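Workshop notebook, Rallcombe bench
October 30, 2024

Carried on with the hot plate drift. The Hubmann controller was reading high against the reference thermometer again this morning, so I pulled the sensor and ran it in the stirred bath by itself. It agreed with the reference at every point I tried. The sensor is fine. The error comes in somewhere between the sensor well and the controller input.

Checked the wiring next. The extension lead that was fitted when the plate was moved is ordinary copper, not thermocouple cable, and the join sits in the back of the housing where it warms up with the plate. That would give an error that grows through the run, and the logged error does grow through the run. Replaced the lead with proper type K extension cable, colour matched, and moved the join outside the housing.

Repeat run with the new lead: setpoint 300 °C, soak of 40 minutes, readings taken every 5. Controller and reference stayed within 1 degree for the whole soak. The old lead was out by almost 7 by the end of the same program. I am satisfied with that as the main cause, though I have not ruled out a smaller contribution from the paste in the well, which was dry and crumbling when I took the sensor out. Fresh paste went in before the repeat run, so two things changed at once. Should have done them separately. Will do a run with the old lead and fresh paste if the plate is free on Friday.

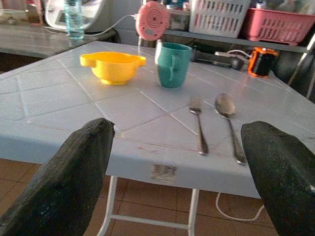

Entry by Zyanya Orozco

Moulded plastic tops, for the splash area next to the wash sink. We have been asked whether the light tables with the raised diamond pattern would do for wet work. My view is no for anything that has to be wiped properly clean, as residue will sit against the raised lines and a cloth rides over it. Fine for setting down trays and for drying racks. The rolled lip along the front is thick enough to take a small clamp with a soft pad, but I would not hang any weight off it. Streaks on a lip can be tried with a mild oxalic acid cleaner, gloves on, rinse well. No solvents on any of these tops until we know what the plastic is.

Back to the plate. Notes on the controller settings, for whoever picks this up:

Autotune was last run with the bad lead in place, so the stored values are suspect. I re-ran it from cold with the lid on. Overshoot on the first ramp is smaller than before and it settles sooner. The new values are written on the card inside the panel door and the old ones are crossed out but still legible. Please leave them legible.

The high limit cut-out is a separate unit with its own sensor and was not touched. It still needs its trip test. I did not want to do that with samples on the plate.

The offset that somebody keyed in to make the display match the reference has been set back to zero. It was only ever correct at one temperature and one point in the soak. If the display disagrees with the reference again, write it down here and leave the offset alone.

Affected work: any Kostach coupons cured on this plate after the move. They were cured cooler than the sheet says, as the display was reading high. Hardness on the coupons still in the drawer is to be rechecked before any of those numbers go into the November report. Platport have their own set and need to be told the same thing.

To do:
Trip test on the high limit unit
Old lead, fresh paste run
Recheck coupon hardness
Order type K plugs, miniature, we are down to the last pair
Relabel the drawer of copper leads so one doesn't end up on a thermocouple again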